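Canesus 4 gripper module: review after 2,577 cycles

Verdict first: good jaw geometry, good repeatability, a fault response that should not have shipped. I would not run two of these on one piece of fabric with the factory settings.

The Canesus 4 is a parallel gripper with angled fingers, sold as a drop-in end effector for small arms. We bought it through Trernwood for garment separation, meaning one arm lifts an item from a pile and a second takes hold of it before it is moved. The controller is a Prokon unit that came with the cell. Firmware on the gripper was the version supplied in October and was not changed during the test.

Setup is simple. The flange pattern matched, the cable was long enough, and the configuration tool found the module on the first scan. The manual gives the hold force as a percentage of maximum and never states the maximum. We settled on 50 percent for knit fabric. Below that, heavier items crept out of the fingers during a lift. Above it, the jaws left a crease in thin cotton.

For single-arm picks I have few complaints. The finger tips get under a folded edge well, and the jaw position readout is stable enough to distinguish one layer of fabric from two on most materials. It does not do this reliably on fleece.

The fault appears in two-arm handling. With both grippers closed on the same garment, any relative motion between the arms loads the fabric. The module reads that load as jaw slip and increases its hold force to compensate. The other module does the same. Neither reports anything at this stage. When motor current reaches the limit, the module raises fault 132 and holds position at full force. It does not release, and it does not pass the fault to the arm controller unless a separate option is enabled. That option is off by default. The arm therefore continues its trajectory with a locked gripper on a taut piece of cloth. 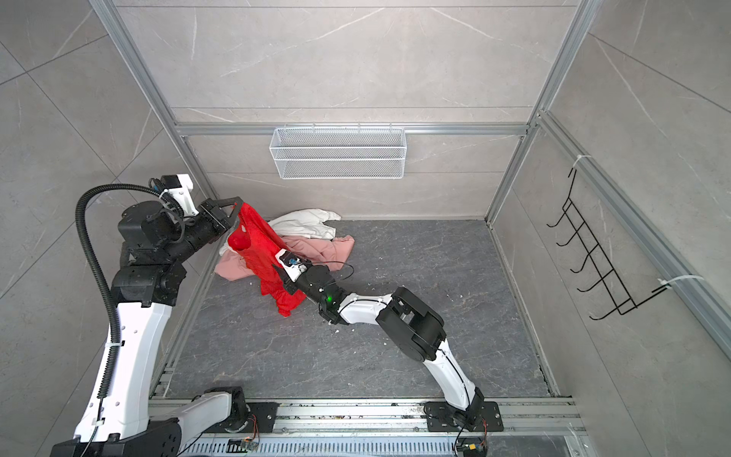 Indrek Rozīte replied to the draft of this review that the locked state is deliberate, and that a gripper which opens on overcurrent would be worse for anyone lifting rigid parts over a fixture. He would keep the hold and change only the default for fault forwarding. "Releasing is a decision for the cell controller, and it can't make that decision if it never hears about the fault."

I accept the point for rigid parts. For cloth I still want a release option, and the module does not have one. The hold behavior is covered by a single line in the appendix, under current limits.

The practical result for us was a torn seam and a wrist joint that needed recalibration. The arm stopped on its own torque limit, well after the gripper had faulted. Clearing fault 132 requires a power cycle of the module, and the jaws stay closed until power is removed. Cut power to the arms before reaching in. A jaw under full force can move when the module powers down, and the fabric tension goes with it.

Settings I would change before any two-arm work: enable fault forwarding, map it to a protective stop, turn off automatic force compensation on at least one module, and lower the current limit. With those changes the fault still occurs, but the arms stop with it.

The Avotiņš gripper we used previously has a weaker grip and a slower close. It also reports overcurrent by default. I have put it back on one side of the cell until Canesus revises the firmware.

Recommended for single-arm picking. Not recommended for shared handling as supplied.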